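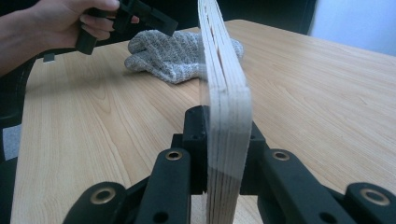 Thin wooden sheets in the gripper.

Projects > Student Reports > Moving Shared Files to Hosted Storage

Moving Shared Files to Hosted Storage at a Small Office
Shiyu Yan and Oranuch Phetsri
Supervisor: Lihua Hou

1. Background
Stisow is a small office that kept its files on one in-house server. Backups were made to a single external drive, and staff working from home had no reliable access. The project team was asked to plan a move to hosted storage and to test it on part of the data.

2. Method
The team listed all shared folders and asked each department which were still in use. Of 800 folders, 310 were marked for transfer in the pilot. The remainder stayed on the old server in read-only form. User accounts were created before any files were copied, and access rights were set by group. 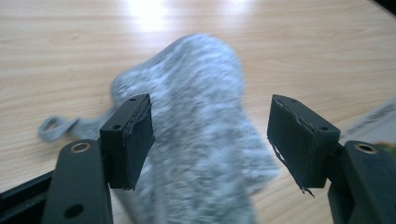

Copying was carried out in the evening so that office work would not be interrupted. A checksum was taken for every file before and after transfer. File names containing characters that the hosted service did not accept were corrected by script – a step missing from the original plan.

3. Results
All 310 folders were transferred. The check found 49 files that did not match, and these were copied again. A test restore was completed in February.

4. Recommendations
The old server should remain available until the second transfer is finished. Group access should be reviewed each term – more often if staff change.

We use cookies to improve this site. Accept | Settings

Contact | Copyright Stasthorpe | Back to top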